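Hadham Community Garden Club
Minutes of the August members' meeting
Friday, 7 p.m., Weidemann Hall, side room

Chair: Arwel Gittins
Apologies were received from the Cernon Street plot holders, who had a street supper the same evening.

1. Welcome and last minutes

Arwel opened the meeting and thanked everyone for turning out on such a warm night. The room was nearly full, which was lovely to see! Last month's minutes were accepted with one correction: the beans handed round at the July meeting were runner beans, and the person who grew them would like that known.

2. Tomatoes

What a year. Members reported heavy crops on every side of the garden, and even the shady plots along the back fence have done well. The yellow cherry variety from the spring swap was the clear favorite, with people describing it as sweet, thin-skinned and impossible to carry home without eating half the bag. Two members had blossom end rot on their plum tomatoes and asked what to do. The advice from the room was to water deeply and on a regular schedule, and to mulch with straw.

Agreed: seed from the yellow cherries will be saved for the spring swap. Anyone with a good plant should leave a few fruits to ripen fully and label the envelope with the plot number.

3. Water

The rain barrels ran dry twice in July. Arwel has looked into a larger tank, and Tronora Tanks has quoted us 400 dollars for one that would sit behind the shed, delivered but not fitted. There was a good long discussion. Some members would prefer more small barrels spread around the plots, since carrying cans from the shed is hard on the knees. Others liked having one big tank with a proper tap. A show of hands went in favor of the tank – and then someone asked whether a hose could be run from it down the middle path, and the whole room lit up.

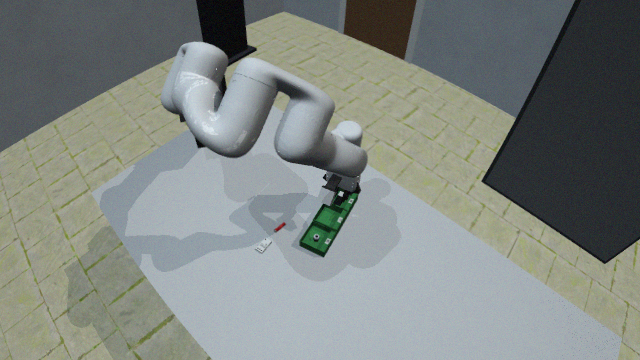 The slope on the middle path should be enough for a gravity-fed hose, as long as the tank is raised on blocks. Arwel will measure the drop from the shed to the bottom gate and bring the numbers to the next meeting. If it works, the bottom plots would get water without a single can being carried, and the bottom plots are very excited.

Agreed: buy the tank. Arwel to order. Blocks to be found secondhand if possible.

4. Harvest supper

The supper will be held in the garden again, with the hall as a backup if it rains. We have 59 names on the list so far and there is room for more. Tables will be set out under the apple trees, and last year's string lights have been tested and still work. Please sign up for a dish on the sheet by the door. At the moment we are very strong on zucchini and rather weak on everything else, so breads, salads and anything with potatoes would be wonderful.

The pie contest is back by popular demand. Entries cost 4 dollars, with the money going toward the tank. Fruit pies and savory pies will be judged separately this time, after last year's long debate over the leek and cheese.

5. Compost

The new bays are heating up beautifully. The left bay is ready to use now and it smells like a forest floor. Please take no more than two barrow loads per plot until everyone has had a turn. Please also keep bindweed out of all the bays. It goes in the green bin by the gate, roots and all.

6. Fall planting

Garlic will be ordered in bulk, 20 pounds in all, split between hardneck and softneck. Members should give their requests to Arwel before the end of the month. There was great interest in trying a shared row of saffron crocus beside the herb bed, and it was agreed to give it a go on a small scale.

7. Any other business

The shed padlock is sticking. A drop of oil was suggested.
A blue trowel was left on the bench by the pond.
Plums are free to anyone who brings a ladder.

The meeting closed at 8:40 p.m. and was followed by blackberry cake.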